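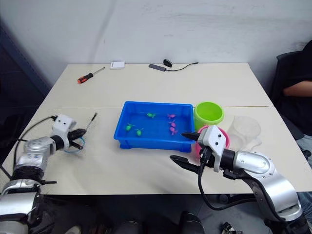
Home Toys Sorting and Counting Interviews About Contact

Search this site Enter keyword Go

A blue tray, six fish

July 18, 2018

The woman who runs the toy library in Telham did not want her name in this article. "Write about the fish," she told me. "The parents know the fish, they do not need to know me."

So I write about the fish. There are six of them, three green and three pink, and they live in a blue plastic tray with raised sides. Small children sort them by color, then mix them again, then sort them again. She has used this game for two years, and she says it is still the first thing she puts on the table when a new family comes.

I asked her why a tray and not a box. "A box is deep, and the child looks for the bottom," she said. "In the tray you see all the fish at the same time. And the side is high enough that they don't slide to the floor."

The cups came later. At first the children only pushed the green fish to one side and the pink fish to the other. Then she put a green cup and something pink and round next to the tray, and the game changed. "One boy looked at the cup a long time. Then he took one green fish and put it inside, very slowly, like it was asleep." She also likes to have a clear container near, for the children who make their own rules. In her experience there are many of them.

The fish themselves were bought in December, from a small shop named Skedero which has since closed. She chose them for the tails. "The tail has a fork, so a small finger finds a place to hold. A round animal rolls away. I had ducks before — it was a disaster."

We talked a little about the table also. It is two tabletops pushed together, and the line between them is useful for her. The toys for the game stay on the front part. The back part is for the adults, and it collects everything: a screwdriver, a cable, whatever somebody did not put away yet. "I tell the children the back table is another country," she said. "They respect it more than the parents do."

Does she correct a child who puts a pink fish with the green ones? She shook her head. "I wait. If he is happy, I am also happy. Maybe he sorts by something that I don't see."

For parents who want to try it at home, her advice is to start with two fish, one of each color, and to add the others when the child asks for more. The tray can be any tray. She would stop before the child is tired, and she lets the child put the last fish back.

The toy library lends the set for 3 weeks, and the fish should come home clean.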